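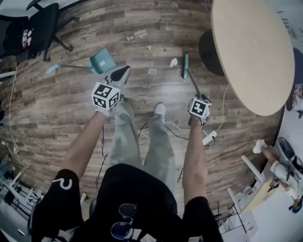 Can a pair of hand-held grippers built in a shared workshop be used to teach a robot household chores?

They can be used to record a person doing the chores, and some robots can learn a rough version of a chore from such recordings. How much of it carries over to a robot arm depends on the arm, the task and the quality of the tracking, and the claims made for home-built sets are usually larger than the results published with them.

Zanar gripper

The Zanar gripper is a hand-held, two-jaw gripper for recording manipulation tasks, designed for assembly at home or in a shared workshop. It was developed at the Durkgate Workshop, a members' workshop in the town of the same name, and is normally built and used in pairs. Plans were first posted on January 16, 2020, under the title "Teach your robot to tidy up," which later revisions of the build notes dropped.

The gripper has no motor. A person squeezes a trigger to close the jaws and carries the tool through a task, while a camera worn on the head records what the hands are doing. Square black-and-white markers on a cube fixed to the gripper allow its position and angle to be worked out from the video afterward. The recordings are then used to train a control program for an arm fitted with jaws of the same shape.

Background

Members of the Durkgate Workshop had built a small desktop arm before the gripper project began. They steered it with a second, matching arm moved by hand, an approach that worked but was slow and tied the operator to the bench. Müzeyyen Bozkurt, who wrote most of the original build notes, argued that the steering arm could be dropped if the operator simply held the gripper. The idea was already well known in research laboratories, and the notes do not claim it as new.

What the notes did claim was that the whole system could be put together cheaply over a weekend. Few builders seem to have managed this. The parts list in the first version left out the wrist camera bracket for the arm, the adhesive for the marker sheets, and any computer capable of training the program. Zamfira Stoica, a member who built the second pair, kept a log of her own build and put the work at 24 hours before the first usable recording, excluding printing time. Most of that went into the trigger linkage and into tracking software that would not run on her machine.

Design

The body is 3D printed in two halves that close around the linkage. The jaws are flexible, with thin crosspieces that let them bend around an object, and are tapered so that they form a narrow V when open. The first version used rigid jaws with rubber pads. These were abandoned after they proved poor at holding thin handles, which twisted between the pads.

The marker cube sits on top of the body. Its size is a compromise. A larger cube is easier for the camera to find, but it blocks more of the wearer's view and catches on shelves and table edges. A cube was chosen over a single flat marker so that at least one face would remain in view as the wrist turned. In practice there are common poses in which the hands cross, or one forearm passes over the other gripper, and both cubes suffer for it.

Two trigger mechanisms are in use. The Draller linkage, drawn up at the workshop, uses printed levers and a return spring. The Boyer linkage replaces the levers with a short cable and pulley. Supporters of the Boyer version describe it as smoother. It is also harder to adjust, and the cable tends to stretch, after which the recorded jaw opening no longer matches the true one. The build notes recommend the Draller linkage for a first build and offer no test comparing the two.

Gloves are listed as optional. Plain white ones are suggested for a consistent look to the hands from one wearer to the next, although the benefit to training has not been measured.

Use

A recording session starts with a calibration in which the wearer holds both grippers in view and opens and closes the jaws fully. The task is then repeated many times, with the objects moved between attempts. Builders are advised to vary the starting positions widely, since a program trained on one tidy layout tends to fail when anything is shifted.

Floor sweeping with a long-handled dustpan became the usual trial task at Durkgate. It needs two hands, costs nothing to set up and leaves a result that anyone can judge. Scraps of paper and plastic wrappers are typical debris. Clear plastic is the more troublesome of the two, being hard to pick out against a pale floor, and later task sheets treat it as a separate case.

Sweeping is also, arguably, a flattering choice. A stroke that lands slightly off still moves some of the debris, so a badly aimed program can look busy and fairly competent in a short clip. Tasks with a clear pass or fail, such as putting a lid on a jar, have produced much less footage from the project.

The room matters more than the early notes suggested. Loose power cables are a hazard to someone looking mainly at their own hands, and the current notes ask for the floor to be cleared before a session. Strong light from a window can wash out the markers. Office chairs, bags and other clutter can stay, and some builders prefer to leave them in on the grounds that real rooms are not bare.

Reported results

The only published set of results comes from the workshop itself. It covers 214 recorded demonstrations of sweeping, of which 19 were discarded for lost tracking. A program trained on the remainder was said to complete the task "most of the time." No number of robot trials was given, and completion was not defined. Stoica later wrote that in her own tests the arm swept well in the middle of its reach and poorly at the edges, and that she would not leave it running alone.

A larger collection, pooled from several builders, had reached some 3,545 recordings by the following April. Its usefulness is disputed. The contributions were made with different jaw lengths, different linkages and different camera heights, and in a portion of them the left and right grippers were labeled the wrong way around. Bozkurt has defended the collection as a starting point, on the view that variety helps. The effect of that variety has yet to be tested separately from the effect of the errors.

Criticism

The most frequent objection is that the grippers leave out the sense of touch. A person sweeping feels the brush press against the floor and eases off without thinking. The recording keeps the motion and loses the pressure, and an arm repeating the motion may push too hard or skim above the surface. Force sensors have been proposed for a future version, with no design posted so far.

A second objection concerns reach. People bend, step and lean while they work, and an arm bolted to a desk can do none of these. Many recorded motions fall outside what the Durkgate arm can perform and have to be trimmed or thrown away. The build notes mention this in a single line near the end.

Cost is the third. The grippers themselves are cheap, but the arm, the camera and the computer are not, and totals quoted by enthusiasts often leave them out.

See also

Fiducial marker
Imitation learning
Parallel-jaw gripper
Shared workshop
Teleoperation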